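Play kitchen corner at the Calvo library reopens with a bigger pantry

12/14/19

If you've been into the Calvo branch library lately with a small person in tow, you'll have noticed the sheet of brown paper taped over the door to the children's room. It came down this morning, and I was there with a coffee in one hand and my youngest pulling on the other, because I'd promised her we would be first through. We weren't! A family with twins beat us to it and they were already frying something by the time we got our coats off.

The old play kitchen had been in that room since before my oldest was born (he's in middle school now and pretends he never wore the apron). The oven door hung by one hinge, the faucet had gone missing, and the food had dwindled to a chewed piece of toast and a lot of peas. Every parent I know has stepped on one of those peas.

So back in the spring the library asked people for money and for play food in good condition, and people came through. The final count on the food and dishes was 137 pieces, not including anything that went straight in the trash. Lasen, the hardware store on the corner, threw in the paint and the new hinges, and the shelving came at cost from Vorkameo over by the rail yard. I'm told the shelves were put together twice, the first time upside down.

What I like is that they didn't just dump it all in a tub. The old tub was the problem, if you ask me. Kids tipped it over, looked at the heap, and wandered off to the trains. Now there are four low shelves, with fruit and vegetables on one, bottles and jars on the next, then plates and bowls, then cups and anything with a handle. There are only so many things out at a time and the rest stays in a closet, to be swapped around every couple of weeks. My daughter went straight for the fruit and made me a salad with a donut in it.

The dishes are a total mix, by the way, and I mean that kindly. They came out of a lot of different playrooms, so don't go hoping for a matching set. The kids couldn't care less. One little boy served soup in a teapot lid and was very proud of it.

A couple of practical things. The room is open whenever the library is, except during morning story time, when the kitchen gets a sheet thrown over it so that anyone listens to the story at all. Shoes off on the rug, please. And the play food isn't for chewing, though good luck with that one. There's a bin by the door marked "been in a mouth" and whatever lands in it gets washed at the end of the day. I used it two times in an hour.

They're still taking donations through January, but please call the desk first. They have plenty of plates. What they could use is bread, eggs, and pots with lids, and they'd rather not have anything with batteries.

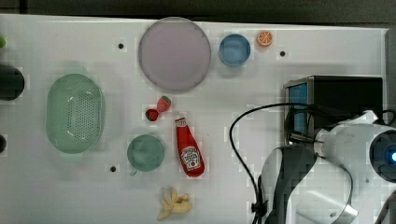 Cletia wrote in to say that her kids would play with the strawberries and the ketchup and ignore everything else, and that she hopes the closet has a second bottle in it, as two children who both want the ketchup will not be talked into sharing. She also wanted to know if the peas are really gone.

I asked at the desk, and the peas are really gone. As for the ketchup, I think she has a point, and I passed it along. I'd add that a colander is a surprisingly big hit at our house too. Mine wears hers as a hat, and I've given up on getting it back to the toy sink.

One more thing for the grown-ups: there are two proper chairs in the room now, adult size, by the window. They fill up fast. I got one for all of ten minutes before I was called over to pay for my lunch, which was a banana and came to a hundred dollars.

If you do have bread or eggs to give, the desk will tell you when to drop them off. Use the side door on Mill Street, as the front steps are still being fixed and the ramp is a bit of a squeeze with a stroller and a bag.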